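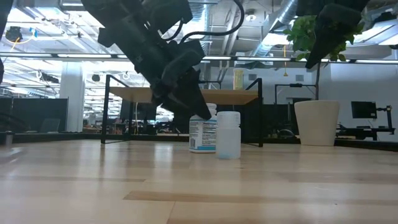 A white pill bottle and a translucent plastic bottle on a wooden tabletop.

Clerkska revises listing and changeover terms for Stestham rentals

Apr 23, 2024

Clerkska, the booking agency that handles short-stay rentals in Stestham and along the Tapley shore road, has issued revised terms for the 182 properties on its books. The terms take effect in May and apply to new bookings only. Stays already confirmed will run under the old wording, including those that begin after the change.

The main revision concerns how sleeping capacity is stated. Until now an owner could list a single figure that combined fixed beds, sofa beds and roll-away beds. Listings must now give fixed beds first and any other sleeping place on a separate line, with the room it is in. A sofa bed in a room that guests must cross to reach the bathroom or the outside door can no longer be counted toward the maximum. Clerkska says 26 properties will show a lower maximum as a result, most of them apartments in the older part of Stestham.

Check-in remains at 4 p.m. The gap between one party leaving and the next arriving, which had been left to owners, is now fixed at a minimum of four hours. Owners who use their own cleaners must confirm by message that the property is ready. If no confirmation is received, the door code for the incoming guest is not released automatically and the agency's local desk has to issue it by hand.

"The capacity line was the source of most of the corrections we made last season," said Derek Garside, who manages listings for the agency. "A guest reads a number and assumes beds. We want the number to mean beds."

Deposits are also affected. The agency will hold the damage deposit itself and will no longer pass it to the owner at booking. Claims have to be filed within two days of departure and must refer to an item on the property's condition record. A claim for an item that does not appear on the record will be returned unpaid.
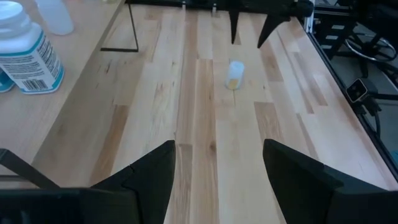
The condition record is the part of the package that will take owners the most time. It replaces the one-page inventory with a room-by-room form covering floors, fixed furniture, appliances and surfaces, each entered with its material and any existing marks. Natural variation in wood is to be described as such and kept apart from damage. On a butcher-block surface like this one, with its long pale strips, the small dark knots and streaks would go under grain, and only cuts, rings or burns would go under wear. Stone and tile are treated in the same way. Records are to be renewed once a year, or sooner if a surface is replaced or refinished.

Lakshmi Poduval, who owns two cottages on the Tapley side, said she had completed one form and found it long but workable. Her concern was the fixed gap. She currently offers late checkout on request, and the new minimum leaves little room for it when guests are arriving the same day.

Kanako Ueda of the Cellmont lettings desk said the same terms would not be applied there for the present. Cellmont properties are rented mostly by the month, and the desk uses a different contract.

Owners in Stestham and Tapley can download the form from their account page. Properties without a completed record will stay listed, but the agency will not process deposit claims on them — existing claims excepted.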